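Blog — Projects — Notes — About — Contact

Notes > Robots > Planning

02/06/2026
Posted by the author of Notes

I spent most of last week taking the planner out of the control loop and putting it somewhere it can be slow without hurting anything. I've wanted to do this for months. The job itself was smaller than I had built it up to be, but there were a few things in it I would want to read if I were starting over, so I'm writing them down.

First, how things were. We run a single arm over a table, and the task is tabletop pick and place with household things and toy food. The code is three layers. Kekley is the perception part. It takes an overhead image and gives back a list of objects with poses and a confidence for each. Puralley is the planner, which takes that list plus a goal and returns a trajectory. Under that is a small controller that follows whatever trajectory it has been handed. The names are ours and don't stand for anything.

The mistake, which was mine, was that Puralley ran in the same process as the controller and shared a lock with it. When I wrote it the planner took 12 milliseconds on a bad day, and it didn't matter. Then we added proper collision checking for whatever the gripper is holding. Before that we had treated a held object as a fat cylinder around the fingers. That's fine for a strawberry. For a long thing held sideways it is wrong in both directions: it forbids moves that are safe and it allows a few that aren't.

With the real shape attached, planning time went up to 118 milliseconds on average, with a long tail. The controller would sit there waiting for the lock, miss its deadline, and drop into a hold. From the outside this looked like the arm thinking about something. From the logs it looked like a stack of timeout warnings, and I had filtered those out of my terminal at some point because they were noisy. So that's lesson one. I've unfiltered them.

What I did was split it into two processes. The controller now owns the current trajectory and never waits on anybody. The planner writes new trajectories into a buffer with a sequence number and a start state. When the controller sees a new one it checks that the start state is close enough to where the arm will be at the switch time. If it is, it blends over. If it isn't, it throws the plan away and asks for another one. There is no lock. The buffer has two slots, and the writer only ever touches the one that isn't in use.

The blending took longer than the split. My first version compared joint positions only and ignored velocity, so you could get a plan that matched perfectly in position and wanted to be going the other way. The controller did exactly what it was told and there was a thump. I now compare both, and the tolerance on velocity is tighter than I expected to need.

The other thing I had to sort out was stale perception. When the planner was inside the loop it always planned against the latest object list, more or less by accident. Once it's a separate process, the list can change while it's working. Kekley updates several times a second, and small updates are mostly noise, so I don't want to restart planning every time an orange slice appears to shift by a millimeter. I ended up stamping each plan with the version of the object list it used. When a plan comes out, a quick check runs it against the newest list, with no search, just collision checks along the path. If it passes, it goes in the buffer. If not, the planner starts again.

That check is cheap enough that I now run it on the active trajectory too, all the time. It's the part of this I'm happiest with and it wasn't in the original design. If something gets moved on the table while the arm is on its way, the check fails and the controller slows down along the same path while it waits for a new plan.

I wrote a replay tool for all this, called Numport, because I got tired of standing next to the arm. It reads a log, plays back the object lists at their original times, and runs the planner and controller against a simulated arm. It isn't physics. The simulated arm goes where it's told. But every bug I've described so far was a timing bug, and for timing bugs that's enough. I can run a night's worth of logs while I eat lunch.

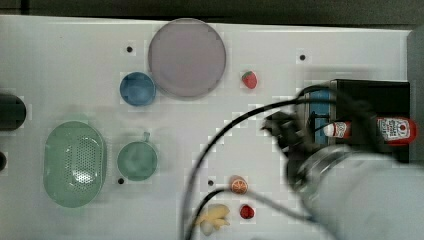
Over 2046 replayed segments, the new setup missed its deadline in none of them. The old one missed in enough that I'm not going to print the number. There were 31 segments where the planner had to restart because the object list had changed under it, and I went through those by hand. Most were real. A few were Kekley swapping the labels on two strawberries, so that each one seemed to jump to the other's position. The planner was right to distrust that, but it shouldn't have been given the problem in the first place. I've put a simple tracker on the output that prefers to keep labels where they were, and will look at it properly later.

Cables are still not modeled. The planner knows about the arm, the gripper, the held object, the table and whatever Kekley reports, and as far as it's concerned the cables on the gripper don't exist. I limit the wrist rotation so they can't wind up, and that costs some reachable poses. I have a half-written branch that treats them as a soft cost that grows with total wrist travel. It works in replay, but replay doesn't have cables either, so I don't know what that's worth yet.

I also moved the configuration for all of this into one file. It used to be spread over the launch scripts, and the planner and controller each had their own idea of the joint limits. They differed in the third decimal place on one joint. I never saw it cause a problem — but with two processes handing plans to each other it would have sooner or later.

Next is the grasp selection code, Lashari, which still calls the planner directly and blocks until it gets an answer. It should post a request and go do something else, like everyone else does now. I started on it yesterday and got as far as deleting the old call and finding out how many places used it. The branch doesn't build at the moment.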